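4.2 Building the simulated task

The student teams at Wimmont had one term to bring a simulated arm from an empty workspace to a finished cabinet task. In the first version of the module, which ran the year before, each team modelled its own furniture, and most of the available hours were used for this work. Very little time was left for control. For the present study we therefore gave all teams the same starting package, called Crabtree, which contains the kitchen room, the arm with its parallel gripper, and a small set of cabinet models with working hinges. The teams were free to change the position of the arm and the camera, but they were not allowed to change the cabinets.

The package runs on the ordinary laboratory computers at Enddale, the second campus of the school, and no special hardware is needed. We consider this important for other schools who may wish to repeat the module. The physics engine is called through a thin layer which the students know as Emetix. It hides the contact settings and offers only four commands: move, turn, open and close. More experienced students sometimes asked for direct access to the contact settings, and in the second half of the term we permitted it, on the condition that the changes were written in the team logbook.

A total of 15 teams started the module and all of them stayed to the end. Each team had 2000 simulation runs at its disposal for the whole term. The limit was introduced for a practical reason, namely the load on the shared machines, but it also had an effect on the way of working which we had not planned. Teams that used a large part of their runs in the first weeks became more careful later, and began to discuss on paper what they expected before they pressed the start button. Two teams asked for extra runs in November. We did not grant them, and both teams could still hand in a result.

4.3 From teleoperation to a written policy

The work was divided into two stages. In the first stage the students drove the gripper by hand, with the keyboard, and saved the path. In the second stage they wrote a program that should reach the same door from a start position they had not seen. The first stage was liked by nearly all students, and it was difficult to move some of them on to the second. We kept the stages separate in the marking, so that a team with good driving but a weak program could see clearly where its points were lost.

In the second stage the most common difficulty was the approach to the door. Many programs aimed at the centre of the door, where there is nothing to hold, and pushed against it until the run was stopped. Other programs found the edge but came to it with the wrong angle. 9 teams solved this by adding an intermediate point at a fixed distance from the edge, where the gripper stops and corrects its direction.
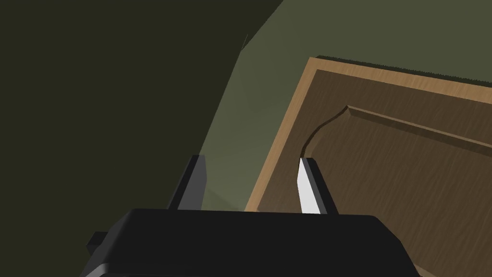
Figure 6. Gripper and cabinet door in the Crabtree kitchen.

The choice of this intermediate point was discussed in a group session after the first marking. Students often judged the position only from the camera view, and such a view can mislead them about depth. In Figure 6, for instance, the paler border of the door passes through the gap between the two fingers, with the right finger over the door and the left one over the green wall, and a student may conclude that closing the gripper is enough. Whether the fingers are far enough forward to hold the edge cannot be read from this view alone. We asked the teams to print the distance between fingertip and door at every step and to compare it with what they believed from the view. Several teams reported in their logbooks that they moved the intermediate point after this exercise - in most cases closer to the door.

The logbooks were collected together with the programs at the end of term. They are the main source for the analysis in Section 5, where we look at how the teams described their own failed runs.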